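Workshop tips from the Vitstead robot club

Our simulated arm is learning to tidy a workbench, and we love it! Nine weeks into the Endirach project, these are the habits that have saved us most bother.

Start with one object on the table. Get 25 clean pick-ups before you add a second, and save the settings under a name you'll recognise in November. 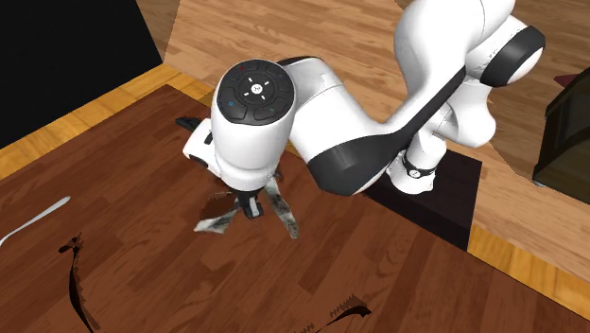
Slow the last bit of the approach right down. Ours went from hopeless to 78 good grabs in one evening (we cheered at every one).

Crumpled shapes are brilliant practice, so try them early. Come straight down from above, close gently, then lift a little and check before moving off.

Back up your runs before you go home!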